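Search this wiki
Search Go Advanced search

Paper carrier bag

A paper carrier bag (also handle bag, kraft bag, in shops often just "paper bag") is a bag made of paper with handles fixed at the mouth, used to carry goods home from a store and, very often, reused around the house afterward. Most are brown. White and printed ones are common in gift shops. This article covers the handled kind; for the small flat kind used for candy and greeting cards, see Flat bag.

Names

"Kraft" is from the German and Swedish word for strength and refers to the pulping process, not the color. In everyday speech any brown bag gets called kraft, bleached kraft hardly ever does. "Grocery sack" in much of the US usually means the type with no handles.

Construction

A tube of paper, folded and glued at the bottom. The sides have a pleat (the gusset) so the bag folds flat for storage and opens out to a box shape. Top edge may be turned over for stiffness or left raw with a zigzag cut.

Handles come in three main types. Twisted paper: cord made from rolled paper, glued under a patch inside the rim. Flat paper: a folded strip, cheaper, stiffer in the hand. Rope or ribbon: mostly for gifts and clothing, knotted through holes. Twisted handles stay up or flop to either side depending how the bag was stored. The glued patch is the usual point of failure, seperating from the wall before the cord itself breaks.

Paper weight varies. Thin paper creases quickly and the rim goes soft after a few uses, folding outward or inward. Still usable at that stage, just slower to fill.

Use in the home

Second uses include recycling bins, drawer liners, wrapping for parcels, book covers for school, and storage of light soft items. Last of these is the one most written about in housekeeping guides.

Soft toys

Plush toys suit paper bags well. Light, no corners, they squash. A bag that would tear under four cans of soup will take a whole shelf of small plush without trouble. Typical uses are carrying toys to a sale or a relative's house, clearing a table before dinner, and putting away a seasonal set until October or later.

Two ways of filling are in general use. Upright: bag stood open on its base, toys dropped in from above. Needs a bag with a firm base and a rim that stays open, otherwise it tips. On its side: bag laid flat on the table with the mouth toward the toys, which are then pushed or set inside one by one. Slower, but no tipping, and an old bag with a tired rim works fine.
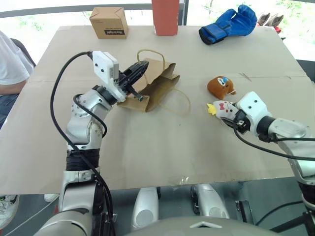 Handles matter more than expected in the second method. A handle lying across the mouth catches on ears, bows, beaks and the like, and the toy pulls it in. Usual advice is to fold both handles back before starting. One hand steadies the bag near the handle base, the other moves the toy. Larger toys go in first, to the bottom, face up. Small ones last so they don't get lost underneath.

Toys with sewn-on trim (bows, string loops, felt patches) go in trim side away from the paper, as rough kraft can fuzz light fabrics over time. Damp toys should not be bagged at all.

The housekeeping writer Esperanza Segura gave the side method a full chapter in her Jellumel handbook, listing 304 household uses for carrier bags in total, of which plush storage is number 4. Raffaele Ferraro, reviewing the book, thought the list padded and said so. He kept the toy chapter out of his complaint though, and his own later pamphlet repeats most of it, with a different order for the handles.

Work surface

Any flat table does. A cover of some kind, cardboard or a cloth, keeps the bag from sliding and protects the table. Cardboard sheets are generally joined with tape; a raised tape edge will snag a bag being dragged over it, so the seam is best kept flat.

Storage of empty bags

Folded flat, stood on edge in a cupboard gap or inside one larger bag. The Dustine household survey counted 643 bags in the homes it visited, 391 of them never used a second time. Roughly the same split shows up in the Bautista follow-up, which used a smaller group and did not seperate handled bags from flat ones. [citation needed]

Disposal

Plain brown bags go in paper recycling, handles included in most areas. Ribbon or rope handles come off first. Glossy coated bags depend on local rules. Greasy or food-soiled ones can be composted if uncoated.

See also

Flat bag
Gusset
Emodov fold
Plush toy
Toy storage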